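Workbench Tips: Old Music Players and the Firmware They Deserve

Filed under Small Electronics, Kitchen Table Division

I keep a drawer of old portable music players. Some were mine, some were given to me by people who had bought a phone and wanted the guilt out of their house. Most still work, in the sense that a car with one door works. The tips that follow come out of that drawer, plus the letters readers send me when theirs goes wrong.

Charge before you touch anything

Give the player a full charge before you update, reset or otherwise provoke it. A battery gauge on an old player is a work of imagination. It will say half full and die 2 minutes later, usually in the middle of writing something it needed.

If it won't hold a charge long enough to finish an update, leave it plugged into a wall charger until it's full, then move it to the computer and start right away. Skip the unpowered USB hub. I have lost an evening to an unpowered USB hub and I would like it back.

Copy everything, including the boring folders

Turn on hidden files and copy the whole drive to a folder on your computer. People save the music and leave the odd little system folders behind, then write to me wanting to know where their settings went. Soo-ah Yoo wrote in March about an equalizer preset she had been adjusting since college. It lived in a file smaller than this sentence. She now has three copies of it.

Name the folder after the player and the model number on the back. "Backup new" will mean nothing to you by summer, and neither will "Backup new new."
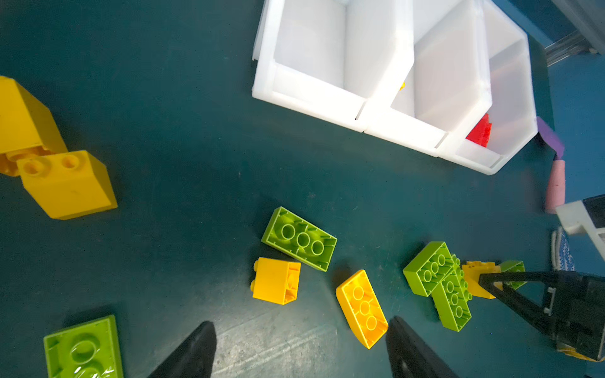 Should I update the firmware on a player that already works fine?

Leave it alone unless the newer version fixes something that bothers you. Read the release notes first, and if every line concerns a problem you've never had, put the cable away and go listen to a record.

Cables first, despair second

A player that doesn't show up on the computer is very often a player on the wrong end of a charge-only cable. These look exactly like real cables and breed in kitchen drawers. Try a cable you know carries data, then a different port, then a different computer. After that you may despair.

Mark the good cables with a scrap of tape. I use blue tape for data and throw the others in with the travel stuff, where charging is all anyone asks of them.

Formatting the card

Large memory cards tend to come in a format that older players can't read. The player will say the card is missing, or damaged, or will say nothing and sit there. Check the manual for what it wants. For most of mine the answer is FAT32, and the built-in tools on some computers balk at doing that on a big card, so you may need a separate formatting program. Check the drive letter twice before you press the button. Gyu-bin Shin checked once and formatted his tax records.
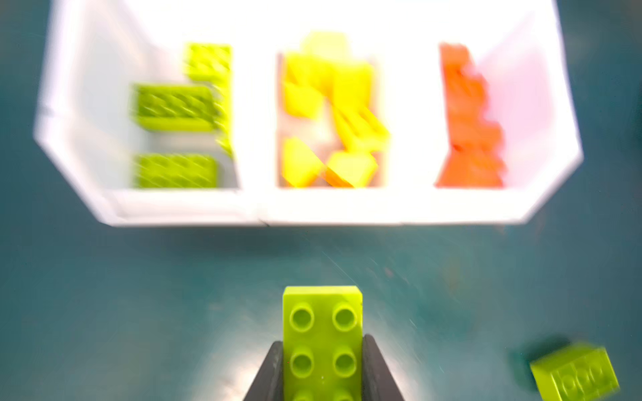 Sort your music on the computer before you copy it, while you have a real keyboard and some patience. Old players read folders in whatever order the files were written, and they get slow and sulky with 2,000 tracks dumped at the top level. Make a folder for each artist and a folder for each album inside it. It's the same principle as that white bin with its three compartments, one color of brick in each, and it takes no more brains than that. Fix the track numbers too, with a zero in front of the single digits, or song 10 will play right after song 1 and you'll spend the concept album wondering what the concept was.

Cover art is the other thing that chokes them. Shrink it. The screen is the size of a cracker.

When it freezes

Find the real reset before you need it. On some players it's a pinhole, on others you hold the power button for what feels like a school assembly. Count to 19 before giving up; my oldest one lets go somewhere after most people have quit. Use a straightened paper clip in a pinhole, and press gently. If there are two holes, look it up, as the other one may be the microphone.

Yuzhen Lü asks whether putting the player in the freezer helps. It does not help the player. It may help you, to have it out of sight.

Next time: headphone jacks that crackle, and what to do with lint.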